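Cadlow open afternoon: the Watex arm and gripper
Reviewed after a visit in July

Cadlow opens its workshop to visitors for one afternoon each summer. I went mainly to look at the Watex arm, which we are thinking of leasing for the packing bench at Flunen. Habibur Jayawardena ran the demonstration, a simple pick and place with a cube and two wicker baskets. 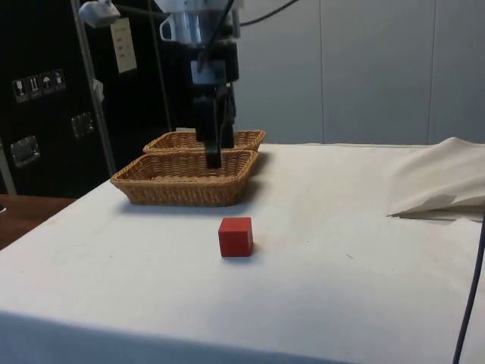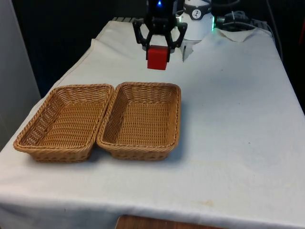
The Watex at the demonstration table, with the red cube and both baskets.

I stayed for 37 runs. It dropped the cube on 2 of them, both times near the rim of a basket. Habibur put it back on the cloth and started again without touching the settings, and I was glad to see that.

The arm is quieter than I expected. You can hold a normal conversation beside it. It is slow, though – almost 5 seconds from grip to release, where a person would take one. For our work that would do, but a busier line would notice.

Teaching it a new position is easy enough. Sewwandi Kanagaratnam let me try, and I had a point saved before my tea was cold. The menus are less good. Too much is tucked away under Tools, and the printed manual runs to 114 pages with no index.

I would have liked to see it handle something softer than a cube. Weerakoon, who supply the gripper, sell other fingers for that, but there were none to try on the day.

Four stars. I have asked for a week's trial on our own bench.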